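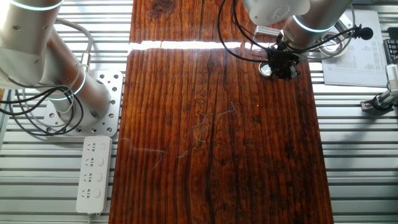

Nakpan Family Science Night Returns to Gidarville in May

GIDARVILLE – Nakpan, the hands-on science night for families, will be back at the Drelska Center this May with 13 activity stations, a longer evening, and free admission for children under 12.

The event is organized by the Jernia Science Club and is open to anyone in the Gidarville area. Doors open at 4 p.m. and the last activities wrap up at 8:30 p.m. Last year's program ended at 7, and many parents wrote on their comment cards that they had come straight from work and missed half of it.

This year's theme is kitchen chemistry. Visitors will test household liquids with red cabbage juice, grow sugar crystals on string, and find out why bread dough rises faster in a warm room. Most stations take ten minutes or less. Three longer workshops will run in the upstairs classrooms, and these need a sign-up at the front desk on arrival:

Cheese from Milk and Vinegar, ages 6 and up
Soap Basics, ages 10 and up, with an adult
Invisible Inks, all ages

Each workshop seats 24 and will be given twice, at 5 p.m. and again at 7 p.m. 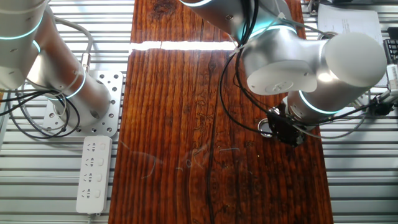 A wood plank with a dark knot and long grain lines.

High school students from the club will run the downstairs stations. They have been practicing after school since February, and 87 students signed up to help, the most the club has had. Each station will have a printed card with the steps and a list of supplies, so families can repeat the activity at home. Cards will be offered in English and Spanish.

"We ask our students to explain things the way they would to a younger brother or sister," the club said in a statement. "If a six-year-old walks away and tells somebody else how the cabbage juice works, the station did its job."

The Drelska Center will also open its second-floor reading room for the evening. Families can sit down there, eat a packed supper, and look through science books from the center's shelves. Food is not allowed at the activity stations. Water fountains are next to the coat room and outside the main hall.

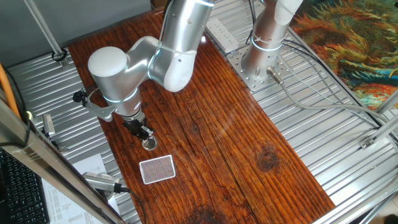 Parking is free in the lot behind the building. When that fills up, drivers should use the lot at the middle school, a five-minute walk away. The side entrance has a ramp, and the elevator goes to all floors. Visitors who would like a quieter time are welcome to come during the first hour, when music in the main hall will be turned off.

Admission is $3 for adults and for children 12 and older. The first 300 children through the door will get a paper notebook and a pencil for writing down their results. Tickets are sold at the door only, cash or card.

Safety glasses will be provided at every station that needs them. Long hair should be tied back for the soap workshop, and old clothes are a good idea.

About the Jernia Science Club
The Jernia Science Club is an after-school program for students in grades 9 through 12. It meets weekly during the school year at the Drelska Center in Gidarville.

Media contact
Jernia Science Club, Drelska Center front office, Gidarville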